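Robot club, week whatever

Quick one tonight, got to be up early. Promised a few of you I'd write up how the arm project is going and then didn't for a month, so. October gone already.

For anyone new: I'm in the evening robotics class at the Stasow building, the one that turned into more of a club once the coursework bit finished. 16 of us on the list, far fewer on a wet night. We share one arm between two groups and we're entering the Illomico challenge in spring. Reach in, find the thing, don't scratch anything. Sounds easy. Isn't.

Our group is called Ponce. Don't ask, it was a vote and I lost. The other lot are Runov and they are ahead of us, annoyingly, mostly because they wrote their stuff down from the start. We have a shared folder with 214 files in it and half are called test_new or test_new_final. I spent most of the first hour this week just finding the version that worked before half term. Found it. It was on my own laptop. Great.

Anyway the actual robot bit. We've been doing approaches, so no grabbing yet, just getting the fingers near a surface and stopping. Shiny surfaces are the pain. Anything matt and it's fine, the distance comes back sensible and you can trust it. Glossy paint or glass and the numbers jump all over the place, and the arm does this nervous little shuffle as if it's changed its mind. Somebody said polarising filter, somebody else said just go slower. We went slower. Bit better. Not fixed.

Other thing I learnt – write the stop position down before you start and not after. I did three runs thinking I'd remember. Did not remember. Had to do the lot again and missed my bus.

Also the angle. We had been coming in flat from the side becuase it's easier to picture in your head, but from underneath you get more room for the wrist to turn. Took ages to get the wrist limits right for that. Every time the last joint got near its end it would go the long way round, which is quite something to watch when you're stood next to it. Hand on the stop button the whole time, me.

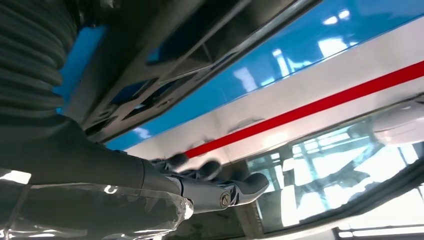

So the plan for next time is 20 runs, same start point, same speed, change one thing only. I know we've said that before. But this time there's a sheet of paper taped to the desk with boxes on it so there are no excuses. If most of them stop where they should we move on to closing the fingers, and if they don't then I suppose it's filters and I'll have to be nice to whoever suggested it.

Still need to sort the entry form too. It wants a 2 page write up with a diagram and so far we have a title and an arguement about the title. If anyone reading this can draw, please come along, we start at half six and there's usualy biscuits left.

Right, bed. Will put the results up when I've got some.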